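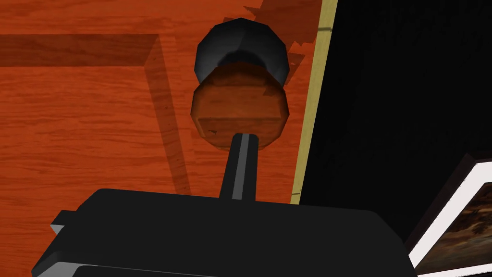
The arm on Vlasta Mladenović's bench took two winters to build. It is bolted to an old door laid across trestles in the Claltow shared workshop, and it has a simulated twin on the laptop beside it. Every move is tried on the twin first.

"I broke three fingers before I learned to do it that way," she says. "Printing a finger takes an evening. Resetting the simulator takes a second."

The arm weighs 15 pounds. Parts came to $266, and most of that went to motors. Her workshop neighbor Ilir Stan wrote the first version of the simulated room, with a wood-grain tabletop, dark walls and a framed landscape painting. The view comes from a virtual camera fixed behind the gripper. 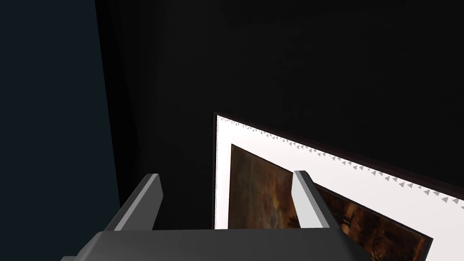 Working on the wrist

The wrist has been the hard part. In July it would drift after 25 moves, and the real arm drifted with it. Mladenović changed the belt, then the pulley, then went back to the first belt.

What helped was watching the wrist camera while the joint turned. With the gripper tipped over, the painting lies at a slant, tree and all, and she can compare that angle with the number the joint reports. 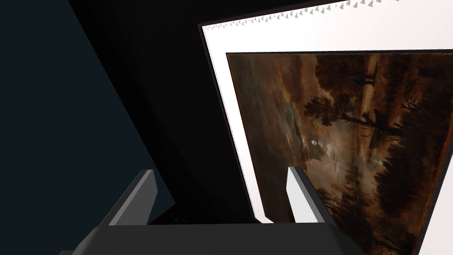 She keeps the results in a paper notebook – 200 runs so far, with the bad ones marked in red. Stan wants to move it all to a spreadsheet. The next job is a new set of finger pads, which she plans to cut from a bicycle tube.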